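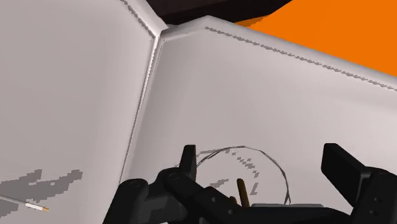
4.3 Setting Up Breakfast Service Periods

Service periods tell the Nistari front desk system when a restaurant is open, how many guests it can seat, and which room rates include the meal. Set up at least one service period before you load any rate that includes breakfast.

You need Outlet Manager rights to complete this section. If the Outlets tab is missing from the main menu, see 2.6, User Roles.

To create a service period:

1. Open Setup > Outlets and select the restaurant.

2. Click Service Periods, then New.

3. Enter a name of up to 24 characters. The name prints on the guest's folio and on the kitchen count sheet.

4. Enter the opening time and the last seating time. Use the 24-hour format, for example 06:30 and 10:00. Last seating is the latest time a guest can be checked in at the host stand. It does not close open tables.

5. Enter the seat count and the average stay in minutes. The system uses both values to work out how many guests can be booked in each 15-minute slot.

6. Under Linked Rates, check each rate code that includes the meal. Rates left unchecked are charged at the walk-in price.

7. Click Save. The period has the status Draft until you activate it.

Note: A draft period can be edited freely. Once it is active, the opening time can be changed only for future dates.

To activate the period:

1. Select the period and click Activate.

2. Choose the first business date. The current date is not available after the night audit has started.

3. Confirm. The host stand screen updates at the next refresh, normally within 2 minutes.

CAUTION: Do not delete a service period that has linked rates. Folios already posted keep the charge, but the meal allowance is removed from all future bookings and cannot be restored. Use Deactivate instead.

Room charge limit

The default limit for restaurant charges posted to a room is 1,000 per stay, in the property's base currency. Properties that collect a deposit at check-in may raise it to 2,000. Charges over the limit are held in the Pending list – they are not rejected – and must be released by a supervisor.

Note: Properties moved over from Clastari keep their old limit. Check the value under Setup > Posting Rules before opening the outlet.

4.4 Printing the Kitchen Count Sheet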